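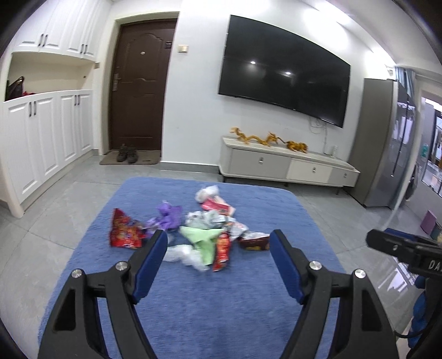
Snack film, wash and float trial, Thursday

Second try at getting clean polypropylene out of mixed snack wrappers. Last time the wash water went gray in the first tank and stayed gray, and the pressed sheet came out full of specks. Changes for this run: smaller shred, hotter wash, and a longer soak before anything goes near the float tank.

Feedstock is the March bag from the Suvby drop-off, chip bags and candy wrappers mostly. Pulled out by hand before shredding: paper sleeves, two juice pouches, anything with a zipper. Left the metallized film in. Ekkachai wants to know how much of it we can tolerate and there is no way to find out by removing it.

Weight into the shredder, 1067 g.

Shredding

Grillis with the fine screen. It does not like film. Whole wrappers wrap around the shaft and ride there, so I cut the long ones in half with shears first and fed them in small handfuls with some already-shredded material to carry them through. Jammed once anyway. Backed it out with the hand crank, no damage to the screen.

Static is bad when the air in here is dry. Flakes stick to the hopper walls, the bin, my sleeves. Misting the bin with a spray bottle helped. Next time mist before starting.

Wash

Warm tank, dish soap, a little washing soda. Stirred with the paddle on low. The oil comes off the chip bags fairly easily, and the sugar from the candy wrappers was gone after the first rinse. The printed layer is another matter. Ink on the outside surface bleeds slightly, but most of the ink is sandwiched between two films and water will never reach it. So the color stays, and the sheet will be brown-gray whatever we do. I have stopped counting this as a wash problem.

3 rinses. Third rinse water clear enough to read the tank label through. Left the flake soaking for 24 hours, then went to the float tank.

Float tank

Plain water, room temperature. Polypropylene should float, PET should sink. In practice the film traps air and everything floats, including things that have no business floating. One drop of soap and a slow stir broke most of the bubbles. Too much stirring puts them back.

Skimmed the top with the mesh frame. The sinkers were a mix of clear flake and shiny flake. Did the crumple test on a few dry pieces — the sinkers are crisp and hold a crease, the floaters spring back. Good enough for now, but it would be better to send a few out for a proper ID.

There is a middle layer too, hanging halfway down and going nowhere. Probably laminates, PET on one side and polyethylene on the other. Kept in a separate jar.

Drying and pressing

Spread on screens overnight with the box fan. Thin flake holds more water than it looks like it should. The first plate I pressed on the Hedlund hissed and came out with blisters along one side. Put the rest back on the screens until after lunch and the second plate was much better. Flat, a few pinholes, bends a long way before it whitens.

Logged the good plate as 3523 in the sample book. The blistered one went back in the regrind bucket.

Smell while pressing was stronger than with bottle caps. Ran the hood the whole time. Do not press this stuff with the hood off.

Still open

Yield. I forgot to weigh the sinkers before they got mixed with the leftover sweepings, so there is no number for this run. Weigh each fraction dry next time, in the same tub.

Skatedel molds: Ekkachai asked if the sheet could go into the small tray mold. I would rather not until we have two clean plates in a row. A pinhole in a flat plate is ugly, but in the tray corner it will split.

Need: new mesh for the skimmer, washing soda, lids for the jars.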